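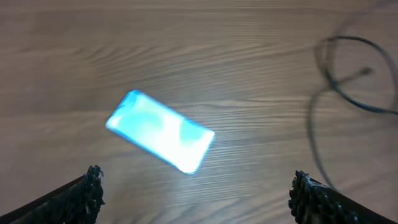

Fu disputes the usual claim that such systems take over whole jobs, and holds that what they take over is the handling between jobs. Most writing on the subject now starts from that objection. Bench automation at Kistden is the use of robot arms for small handling tasks on charging and checking benches where returned phones are prepared for resale. The tasks include moving a phone on the bench, bringing a cable to it, and taking hold of a plug or connector. Kistden began using arms for this work in March, at its Drislow site.

Background

Before the change, each person on the Drislow benches plugged in phones, waited for them to start, checked the screen, and passed them along. The site had 58 people on bench work, divided between two shifts. A bench handled around 381 phones in a shift, and a large part of the time went to connecting and disconnecting cables. Staff had complained for years of sore thumbs and wrists. The company had tried fixed docks, but these suited only a few models and wore out quickly.

Equipment

A bench may have two arms, placed side by side along one edge. Each arm ends in a gripper with two fingers. On some grippers the inside of the fingertip carries a rough, dark pad.

The benches use ordinary cables and power strips, and the phones come in many shapes and sizes. Cables are the hard part. A phone keeps its shape when it is pushed, but a cord bends, loops over itself, and ends up somewhere new each time. The control software, called Nernard, was first set up for phones alone. Cable work was added later and still needs more help from staff than any other task.

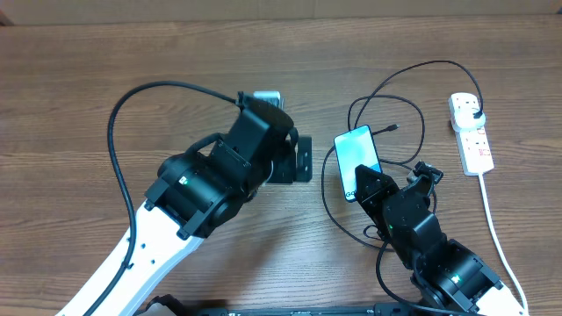

Vol. 22, No. 3

Work at the bench

One person now looks after several benches. The main duties are setting out phones and cords, watching the arms, and stepping in when a grip fails or a cord is caught. Cosmetic grading is still done by hand — the arms do not judge scratches or worn edges. Battery checks are also signed off by a person.

Training takes 60 hours. It covers safe distances, stopping and restarting an arm, and guiding an arm through a task so that the movement can be repeated. Many experienced staff found the guiding work slow at first. They were used to sorting out a twisted cord without thinking about it, and had to break the motion into separate steps.

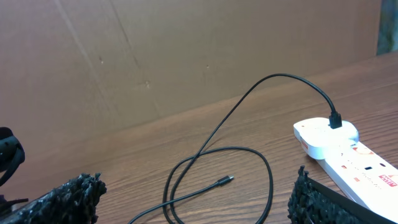 Fu

Effects on staff

No bench jobs were cut in the first months, but open positions were left unfilled and the evening shift became smaller. Some people moved to grading, where the pay is slightly higher. Others were assigned to watching the arms and reported that the day felt longer. Complaints about sore hands went down, while complaints about standing and about eye strain went up.

Pay was the main point of dispute. Staff argued that guiding an arm is a form of teaching and should be paid above the bench rate. Kistden first treated it as part of normal duties, then agreed to a supplement for each hour spent on it. The agreement took effect on 18th October and does not cover temporary workers.

A second dispute concerned output targets. The old targets were set per person, which made little sense once one person was covering several benches. They were replaced by a target for each row of benches. Stops caused by the arms are logged separately and do not count against the staff on duty.

Limits

Arms are not used for phones with swollen batteries or broken glass, which go to a separate room and are handled by trained staff. Very small connectors are also left to people at most benches. The site keeps a number of benches with no arms, both for rush orders and for staff whose work agreements exclude working beside machines.

See also

Phone refurbishing
Cable handling
Shift work
Repetitive strain injury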